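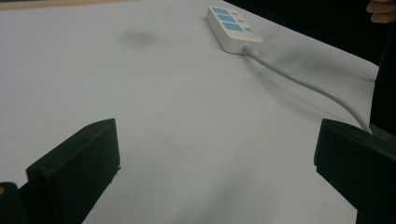
Chapter 9
Watching Other People's Robots

Most of what you will learn about automation in your first years on the job, you will learn on a tour. Somebody will hand you a visitor's badge and a pair of safety glasses last worn by a person with a much smaller head, and you will be walked past a number of machines behaving beautifully. This chapter is about how to behave on that walk, and what to write down when you get back to the car.

We begin with an open day at Durnus, a small firm that builds handling equipment for repair depots. One of the authors attended with 14 students and a notebook. The program promised a demonstration at ten o'clock. At ten o'clock there was a talk by Rosalind Lindqvist on the history of the company, which was longer than the history of the company seemed to require.

The demonstration bench, when we reached it, was a disappointment to anyone who had come for spectacle. It held a power strip. The task was to pick up the strip by its body, leave the cord in peace, and set the strip down in a tray. A child of four can manage this and will do so whether or not you want it done.

Kevin Llanos ran the bench and took questions. The students asked how fast it went. Sorin Crăciun, who had been quiet all morning, asked what happened if the cord was lying the other way. Llanos looked at him with real affection and said that this had been most of his October.

Crăciun's question is the subject of this chapter. A rigid body on a flat table can be described with a position and an angle. Attach a cord and you have added something that bends wherever it likes, tugs on the body when moved, and may wander under a finger just as the finger closes. A white strip on a white tabletop adds a second difficulty, this time for the vision system, and a visitor who has noticed both has already had good value from the trip.

Durnus gave its figures freely: 79 attempts the previous week, 9 of them failures. The class wrote down the first number. Only 2 students asked what counted as a failure, and the answer (any attempt in which a person had to touch the cord) took up a full page of the better notebooks.

9.1 Before the visit

Read whatever the host has published, then write three questions that it doesn't answer. Keep them short. You will be asking them over the noise of a compressor.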